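Fake flowers, real table: notes from the July arranging afternoon
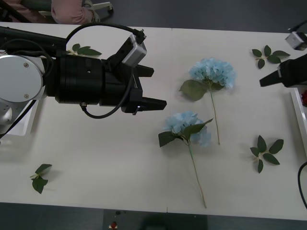
Quick one this month as the hall keys are due back and I still have glue on my fingers. We did artificial stems for the winter session, hydrangeas mostly, and enough of you have asked for the notes that I'm putting them here instead of emailing everybody seperately.

First, the stems. Blue hydrangeas and loose green sprigs. Limen had the blue on special, 4 dollars a stem, greenery extra. Esperanza Montoya drove over and got the lot. Receipt came to 474 dollars including the vases and the foam, so please, if you took a kit home and haven't paid your 40, see Esperanza. She's been very patient.

Lay everything out flat before you start. Big clear table, nothing else on it, flower heads well apart so you can see which way each one wants to face. We all skipped this and we all regretted it. Gebhard Imhof had three stems jammed in the foam before he noticed they were all leaning the same way, like people waiting for a bus.

Then fluff. Fake hydrangeas get squashed in the box and look like a cauliflower. Open the little florets out with your fingertips, starting in the middle. Hair dryer on low if they're really creased — low! Kilian Thaler used high and we lost a petal or two.

Leaves next. They're wired, most of them, so bend them down and out from under the bloom. Don't leave them sticking straight up. One broad leaf turned towards the front does more than four poking out in every direction.

Cutting. Do NOT use your good kitchen scissors or your garden secateurs, there's wire in the stem and it'll wreck the blade. Proper wire cutters. Cyrill Mayrhofer has two pairs he's happy to lend, ask nicely. Cut less than you think. For the low round vases we wanted the head sitting just on the rim, for the tall ones the whole stem stays and you can bend a bit of a curve into it.

Greenery goes in last. Aurelia Aigner does it first and hers looked better than mine, so do what you like. The loose sprigs are for covering the foam and filling the gap at the back where you ran out of patience. Short bits, tucked low. If you can still see foam from your chair, add one more.

Colour question, since it came up at morning tea and got quite heated. Is blue on blue too much? I say no. Pale blue with plenty of green looks calm on a sideboard. Aurelia wants white mixed through. Gebhard wants orange, and has been outvoted. If anyone wants to swap a few blues for white we can ask at Schnyder, they had cream ones last time I looked, a bit dearer.

Dusting: soft paintbrush, once a fortnight. Keep them off the windowsill, the blue fades to a sort of grey and there's no bringing it back. My Nan's went that way in one summer.

Finished vases are going to the front desk and the reading room at Grurkuvano. Still need someone with a ute or a decent boot to get the tall ones over there. Wedge them with old towels, don't lay them down.

Next session is natives, real ones, so bring a bucket and your own gloves. 90 minutes, same room, and whoever borrowed the big roll of green tape please bring it back. It's got Mikau writen on the inside in texta. No questions asked.

Leftover sprigs are in the shoebox by the sink, help yourselves.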